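Savomano Members' Forum > Events and Visits > September open day: report and discussion 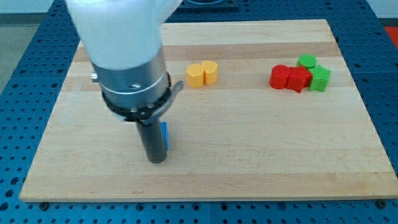 Posted by: I_Bjorklund (Visits Coordinator)
Members are thanked for attending the September open day at the Nuranum laboratory. The tabletop manipulation demonstration was repeated through the afternoon, with the last session beginning at 3:30. Dagim Wubshet presented on behalf of the laboratory and has agreed to answer written questions. Please post them in this thread by the end of the month.

Posted by: ruiz-ortega_m
I wish to record my appreciation to the hosts. I would, however, question whether toy blocks were a suitable choice for an audience drawn largely from packaging and light assembly. Several of my colleagues at Stalero had expected to see production parts. They left without a clear view of how the work relates to their own lines.

Posted by: B.Kashindye
I must respectfully disagree with the previous post. The blocks could be told apart from the back row, and the difference between a star and a cylinder matters a great deal when a single rod is doing the pushing. A cylinder rolls off the finger if contact is slightly off center. A star catches on its points. That was explained in the first session, which Mr. Ruiz-Ortega may have missed.

Posted by: ruiz-ortega_m
I attended the second session. The point about contact was not made there, and I would suggest that the presenters work from a common script in the future.

Posted by: D_Wubshet (Nuranum)
Both comments are fair. The explanation of contact was shortened in the second session to leave time for questions, and it should have been kept. With regard to parts, we intend to bring molded caps to the next event. The pushing task will remain on the program, as it is the one we understand best. The data set behind it holds 600 recorded pushes.

Posted by: Baldur_Th
Does that figure include failed attempts? Our group at Bergmann would find the failures more useful than the successes — particularly any in which a neighboring block was disturbed.

Posted by: D_Wubshet (Nuranum)
It does include them. Requests for access should be sent through Ms. Björklund.

Posted by: I_Bjorklund (Visits Coordinator)
Requests received so far have been forwarded. The suggestion of a common script has also been noted for the next visit. This thread is now closed to new questions — general comments may be left below.

Comments (2)

packline_guest: Parking instructions were wrong on the invitation. Otherwise a worthwhile afternoon.

tmr_assembly: I agree with the Stalero comment. Please show caps next time.

Contact the forum office | Copyright Savomano Members' Forum | Back to top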